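22 May 2020, workshop, bench notes

Third go at the beam grips. The Tilville gymnastics club still wants its practice beam back before the hall reopens, and the hall still won't say when that is, so the deadline is both firm and imaginary. My favorite kind.

Cover came off clean this time. Old glue line underneath looks like someone iced a cake in the dark. Scraped for an hour, got most of it, told myself the rest adds character.
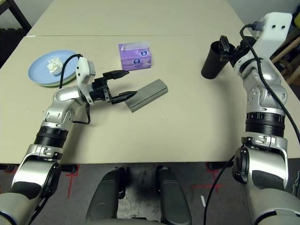 Padding: the Brastineo foam is stiffer than what we took off in March. Drop weight bounced 3 mm higher on the new stuff at the middle mark. Fine for a coach, less fine for a nine-year-old landing on her shins. Tried the softer sheet under it and lost the bounce, but now the cover won't close by a finger's width. Wrote "stretch?" on the tape and went to get coffee.

Cover stretched. Mostly. There is a pucker near the left end that I plan to call the left end. 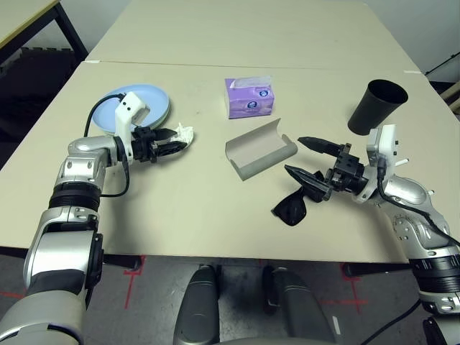 Load test on the legs next. Put 700 lb on, left it through lunch, no creep. Went to 742 because that was every plate we own. One foot pad squeaked and then stopped, and I have chosen to believe it. The height pins are another story: 2 of them are bent, and Luangrath lists the replacements as "shipping soon," same as in March. Could turn our own from bar stock. Should probably ask the club first whether they ever change the height.

Sent these notes over to Skunville, where they have the twin of this beam.

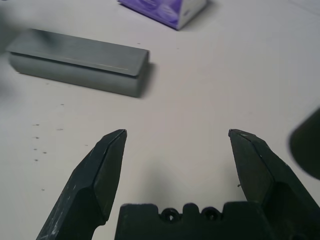

Skunville wrote back that they gave up on the double layer after a month, when the soft sheet crept toward one end and their juniors started calling it the ramp. They now stitch it down every foot or so. Need heavier thread. Need to unstretch the cover.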